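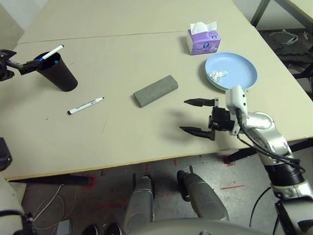 Before you hang your Brurkari board, take a little while to think about how you are going to look after it, and I promise the board will repay you for years. Most of the letters we get are from people who mounted everything beautifully and then wiped it down on the first evening with whatever was under the kitchen sink. A dry felt eraser, the plain gray block kind lying on the tabletop, is all you need for everyday wiping, and it's a good habit to set it down flat on a table while you work so that it doesn't get knocked to the floor and pick up grit. Grit is what scratches boards. The rest of this section takes you from the carton to the first line of writing, and it is written for someone who has never hung anything heavier than a calendar.

Section 3. Mounting and First Use

3.1 What you should have in front of you

The writing panel comes face down in the carton, with a protective film over the writing side. Leave the film on until step 9. You should also find the upper rail, the lower rail, the marker tray, a bag of screws and wall anchors, four corner caps, and a paper drilling guide folded inside the lid. The Vidar model has the same parts with a deeper tray, and the tray clips on a little differently (see 3.4).

You will need to supply a pencil, a tape measure, a level, a screwdriver, and a drill with a bit that matches the anchors. The right bit size is printed on the anchor bag. Painter's tape is handy too, and so is a second person, ideally one who doesn't mind standing with their arms up.

Note: If anything is missing or bent, please don't start drilling and hope for the best. Write to us with the part number 773 for the rail set or 299 for the screw bag and we'll send it along. Keep the carton until you're sure the board is staying.

3.2 Choosing the spot

It is tempting to put the board on the first bare wall you see. Live with the idea for a day. Tape the drilling guide up where you think you want it, stand back, sit down, walk past it with your coffee, and see whether a ceiling light or a window throws glare right across the middle. Moving a sheet of paper is a good deal easier than moving a board.

For adults who will mostly stand to write, the middle of the board should be close to eye level. For a family kitchen or a classroom, come down from there until the shortest regular writer can reach the middle without stretching. Gyula Oláh, who wrote the first version of this guide and raised three children alongside his own board, always hung his lower than visitors expected and never moved it.

Caution: Do not mount the board over a radiator, a stove, or a baseboard heater. Steady heat can lift the panel away from its backing. Outside walls that get damp in winter are a poor choice as well.

Caution: Check for wiring and pipes before you drill. Cables often run straight up or down from switches and outlets, so stay well clear of those lines, and use a detector if you have one or can borrow one.

3.3 Hanging the rails

1. Tape the drilling guide to the wall and set your level along its top edge. Take your time with this, and trust the level even if the ceiling disagrees. In older houses it usually will.

2. Mark each hole through the guide with a pencil. Press hard enough that you can find the mark afterward.

3. Take the guide down and fold it up again. You'll want it if you ever move.

4. Drill the upper holes first. On drywall, aim for studs wherever you can and use the anchors everywhere else. On brick or block, drill slowly and vacuum out the dust before you push the anchors in.

5. Screw the upper rail in place, but leave every screw a half turn loose.

6. Lay the level on the rail. If it needs a nudge, nudge it now, then tighten the screws from the middle outward.

7. Repeat with the lower rail. Its lip should face up.

8. With your helper on one side and you on the other, lift the panel, hook the top over the upper rail, and let the bottom come to rest gently in the lower lip. You should feel it settle. If it rocks, lift it off and look for a screw head that is standing proud.

9. Peel the film from one upper corner, pulling slowly and keeping it close to the surface. Cold film tears, so if the carton has been in a chilly garage, bring it indoors overnight first.

10. Press the corner caps on with your thumb. Please don't use a hammer. Brenda Cropper, who answers our mail, keeps a drawer of broken corner caps that people have sent back, and it doesn't need any more.

Note: The rails are rated for the panel and tray only. Coats, bags, and potted plants belong on a hook of their own.

3.4 Fitting the tray

Hold the tray at a slant under the lower rail, catch the back edge first, and then swing the front down until it clicks. On the Vidar, slide it in from the left instead and turn the small thumbscrew at the end. Finger tight is plenty.

The tray can sit anywhere along the rail. Left-handed writers often like it toward the left, and it takes only a moment to change your mind.

3.5 Before you write anything

A brand-new panel has a faint film left over from manufacture, and if you write on it straight away, those first words may leave a ghost. So, just this once:

1. Dampen a soft cloth with clean, lukewarm water and wring it out well.

2. Wipe the whole panel from top to bottom, overlapping each pass a little.

3. Dry it with a second cloth, then leave it alone for an hour.

4. Write one small test word in a lower corner with a dry-erase marker, wait a minute, and wipe it with your dry eraser. If it lifts cleanly, the board is ready.

5. If it leaves a shadow, repeat steps 1 to 3 and test again.

Caution: Never use scouring powder, steel wool, or furniture polish. Polish in particular looks lovely for an afternoon, and after that no marker will take to the surface.

3.6 Everyday care

Wipe the board at the end of the day if you can. Ink that has sat for a week takes more rubbing than ink from this morning, and the rubbing is what wears a panel out. Our test panel went through 3,000 wipes with a clean felt block and still took ink evenly, but a clogged block will start to smear long before that.

To freshen a felt eraser, take it outdoors and tap it against a step, or run the vacuum brush over it. When tapping no longer helps, replace it. Any plain felt block will do, and so will the Pelletier refills we sell.

Once a month, or sooner if you see a gray haze, spray a little Vitoder cleaner on a cloth (on the cloth, please, so it can't run down behind the rail) and go over the whole panel. Dry it afterward.

If somebody uses a permanent marker by mistake, don't panic. Scribble over the mark with a dry-erase marker, let it sit for a few seconds, and wipe both away together. Stubborn marks may want two or three rounds.

Check the rail screws every August, or whenever you do your other yearly jobs around the house, and snug up any that have worked loose. Section 4 covers magnets, grid lines, and the optional paper clip bar.

Section 3 last revised 2021-06-26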